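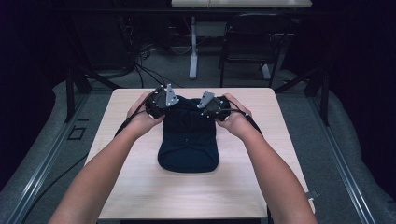

ok so quick one before I have to be out the door. Simard got renewed. Season three!! I know it's been all over since this morning but I had to sit with it for a bit.

For anyone who skipped it, Simard is the ferry port detective show that Gotmont put up last September with basically no trailer. I only found it because the thumbnail looked like a different show. Watched four in a row. Then made my sister watch four in a row.

What we know so far. Eight episodes, same as before. Shooting starts in spring. Rasha Zoubi is back writing, and she gets the first and last episode again, good, those are always the best ones. Nothing on directors. Nothing on whether Define the Harbor (my name for the music cue, long story) is coming back.

The big thing is Định Huỳnh. Last we saw him he was on the Zulau boat with the lights going off one by one and the credits just rolled. No body. The announcement lists "returning cast" and his name is third. Third! You don't put a dead guy third. My bet is flashbacks for two episodes and then the real return around the middle. Second choice, he's been working for the port authority the whole time, which I would hate, but I'd watch it.

Things I want:

More of the mother. She got maybe two scenes last year and they were the two I rewatched.

Less of the phone hacking stuff. Every time somebody types fast I go get a snack.

An actual ending to the Fuvach storyline. They spent 80 minutes of a finale on it and then the guy with the briefcase walks into a bakery. What was in the breifcase. I have asked this in three different comment sections.

Also please keep the episodes at 70 minutes or under. The finale dragged, I said it then and I got yelled at.

Speaking of, the old recap thread is at 291 comments, so if you want to push it to 300 before I close it, go ahead. I'll start a new one for theories later tonight. Be nice to the person who thinks the ferry is a metaphor, they might be right and I dont want to have to apologize.

Rewatch starts in September like last year, two episodes a week, I'll post the schedule when I have it. Some of you wanted one a week but I can't go that slow, I tried it with season one and caved by

ok bus is coming. more later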